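# kondero-upholstery-notes

Working notes and stain log for the light grey seating at the Kondero house. Text files only, plus the one picture. 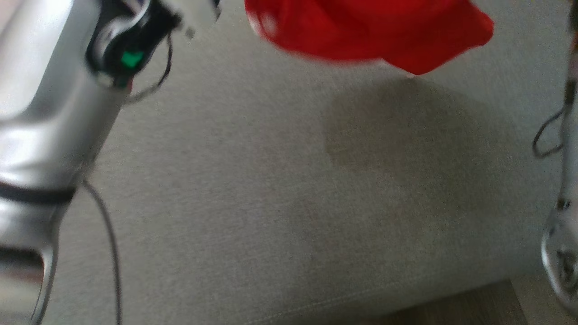
*Red cloth over the large dark patch on the seat fabric.*

## What is in this folder

| File | Contents |
|---|---|
| `stains.csv` | One row per mark, with place, color, and treatment |
| `cloths.md` | Which cloths are for what, and how to wash them |
| `mixes.md` | Cleaning mixes and amounts |
| `old/` | Notes from the Flekorstead apartment, different fabric, kept for reference |

`stains.csv` has 8 columns. The `shade` column is free text. Please write what you see in daylight ("brownish-grey", "yellow at the rim") and leave out guesses about what was spilled. There is a separate `source` column for that, and it can stay blank.

## Fabric

Light grey, fine weave. The care label is missing, so everything here assumes the covers do not come off and do not go in a machine. If you find the label, send it to Hema Rodrigues and she will update this section.

Stitched seams hold liquid longer than the flat fabric does. Check them separately before you mark a row as dry.

## Treating a mark

1. Lift off anything solid with the edge of a spoon.
2. Lay a dry cloth on the mark and press down. Hold, lift, move to a clean part of the cloth, repeat.
3. Dampen the mark with mix A. Work from the outside in.
4. Press again with a dry cloth until nothing more comes up.
5. Leave it overnight with a window open. No hair dryer.
6. Fill in the row the next morning.

Do not rub. The weave goes fuzzy and it shows more than the stain did.

If the patch is wider than your hand, dampen the whole cushion top lightly, up to the seams. Spot treatment on a large patch leaves a ring.

## Mixes

- **Mix A:** 300 ml lukewarm water, one teaspoon plain dish soap, no dye.
- **Mix B:** 300 ml cold water, one tablespoon white vinegar. Only after mix A has dried and a ring is left.
- **Rinse:** 700 ml plain water in the spray bottle. Use very little.

Make them fresh. The old bottle of Lesell cleaner under the sink is for tile.

## Cloths

Colored cloths must pass a bleed test before they go near the seating. Soak a corner, press it on a white paper towel for a minute, and look. If any color comes off, the cloth goes to the floor bucket.

Wash cloths on warm without softener. Softener makes them push water around instead of taking it up.

## Floor

The floor by the seating is brown wood. Put a folded towel down before using the spray bottle and wipe up drips right away.

## Known problems

- Rows from before March use "wet" and "damp" for the same thing. Not fixed.
- The Buzatu armchair is listed under two names.
- No entry yet for what to do when a mark has soaked through to the filling.

## Changes

Send edits to Hema. Add new rows at the bottom of `stains.csv` and do not re-sort the file, as the row number is used in `mixes.md`.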